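Open day at Ledance: still folding my own laundry

7/24/19

Ledance opened its doors to visitors this week, and I went with one thing on my mind. The flyer promised "the end of chores." I have a sink full of dishes and a low opinion of flyers.

The tour began in the Nisuvska hall, where Cherry Mae Quiambao walked us past the benches. She was frank, more so than the flyer. The team had been working on sorting and handoffs from a belt since June, she told us, and they had picked foam blocks on purpose. A foam block forgives a bad grip. A wine glass doesn't.

I asked how it would do with a wet sock. She laughed and said socks were a different department -- meaning there isn't one yet.

Next came a talk on Zilosis, the planning software. The speaker had a slide claiming 100 good picks in a row. I asked whether anyone had moved the bin during those picks. They hadn't. At my house the bin moves every day, usually because I kick it.

The shop-floor case is stronger, I'll admit. If the same part comes down the same belt in the same spot for 8 hours, a machine can earn its keep. A small parts shop could use that. But somebody still has to load the belt, clear the jams and set the thing up again when the part changes, and the talk skipped over who pays that person.

Lunch was at Milošević, across the road, where a man carried three plates on one arm and wiped a table with the other hand. I left him a good tip.

I went back afterward for the two-arm bench, which had drawn the biggest crowd, and stayed until they closed the hall.

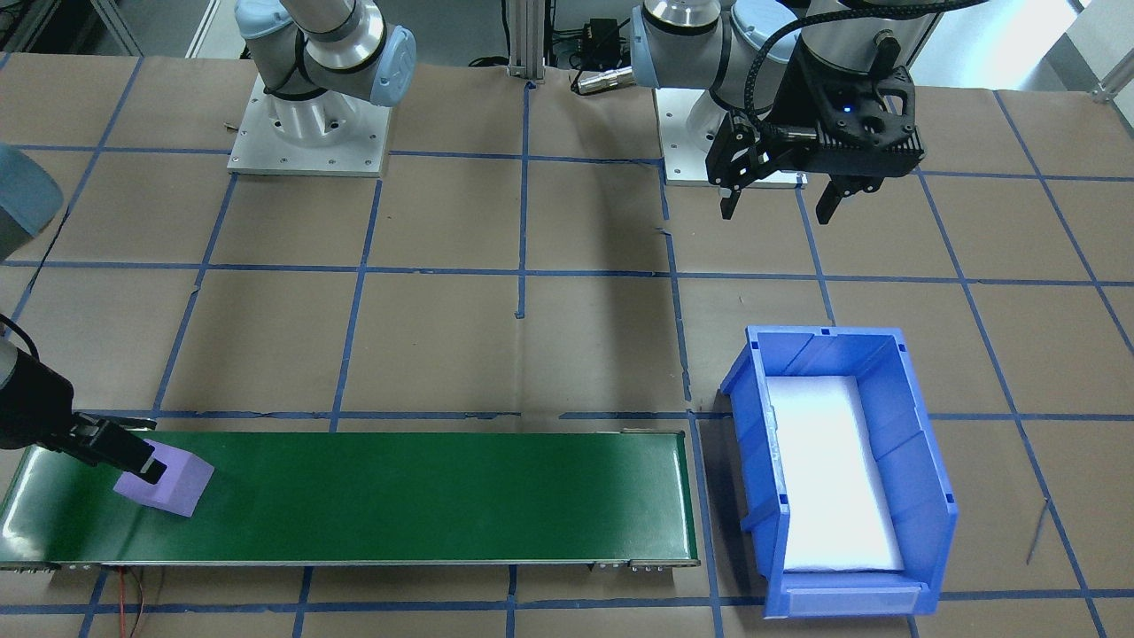

Would I buy a robot to do my housework now?

Not yet. I'd wait until one can handle a messy kitchen without an engineer standing next to it.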